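Home Forums Ask New Unanswered Tags Members Log in

Planner keeps knocking the tube when placing the last ball

Fevham

Hello all, and apologies in advance for the length of this. I'm fairly new to the planning side of things (I came over from writing web tools) and I've been working through a pick-and-place task in simulation for a few weeks now. The job sounds simple enough: pick up the loose tennis ball and drop it into a clear tube that already has two in it. There's an apple on the table as well, as something the detector should leave alone, and it does leave it alone, so that part I'm pleased with!
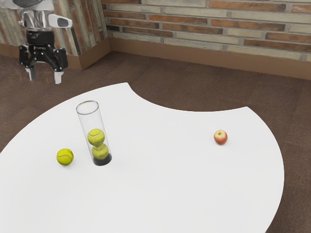

My pipeline goes detect, choose a grasp, plan to a point above the tube, come down, open. The detecting and grasping are fine. Where it falls over is the coming down. Out of 60 runs with slightly shuffled starting positions, 12 ended with a finger catching the rim, and then of course the tube goes over and everything rolls about. I've modelled the tube as a solid cylinder for collision checking, standing straight up, and I allow contact with it for the last stretch of the motion, otherwise the planner refuses to find a path at all. I've tried more planning time and a different random seed, and neither made a scrap of difference. Is this a planner problem or am I describing the tube badly?

Salazar

Welcome! I had a very similar muddle with pegs and holes, so you have my sympathy. I'd say it's the way you're describing the tube. A solid cylinder has no opening in it, so you were bound to have to switch the checking off near the end, and once it's off the planner will quite happily take a finger straight through the rim. Build the tube as a ring of thin boxes instead (12 is plenty, you don't need a beautiful circle) with a disc for the base, and then leave collision checking on the whole way down. Remember to attach the held ball to the gripper as well, or the planner won't know it's carrying anything.

The other thing is "standing straight up". In your picture the tube is leaning, with its top off towards the left, and if your goal is worked out from the base you'll be aiming to one side of the opening. Take the full orientation from your pose estimate, run the approach along the tube's own axis, and make that last stretch a straight line in Cartesian space. I'd let go just above the rim, too, so the fingers never have to go inside at all. There's a lot of fiddling in getting the release height right, but it's pleasant fiddling, the sort you can do with a cup of tea.

Ukance

just turn the speed down near the tube, worked for me

Parnberg

I'd go along with Salazar on the geometry, and I'd add something about perception, which is where I lost most of last November. Clear plastic is a nuisance even in simulation if your renderer does reflections properly. My depth readings went right through the wall and landed on the ball inside, so my pose estimate was really a pose estimate of the ball, and it jumped about whenever the view changed. What cured it was treating the two separately: find the balls by colour, then fit the tube to its rim edge and base in the ordinary colour view, and only use depth for the tabletop.

It's also well worth looking at the same moment from overhead before you commit to the descent. A side view is lovely for height and fairly hopeless for telling you whether you're centred.

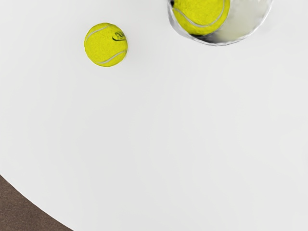 Do I need to train a new detector for the overhead view?

Try the one you've got first. Tennis balls are about as kind an object as you could ask for, as they're round and bright from every direction, so the ball detection should carry over without much fuss. The rim is another matter, and I'd fit an ellipse to its edge there instead of asking a learned model for it. If the fit is poor, have the planner wait and take another look before moving. I allow three tries and then send the arm back to its home pose, and I log each failed fit with the joint angles so I can replay it later.

As for slowing down, it may make the bumps gentler, but the path will be just as wrong. I'd get the ring model in first, run your 60 again with the same seeds, and post what you get, as I'd be glad to see whether the lean accounts for most of it.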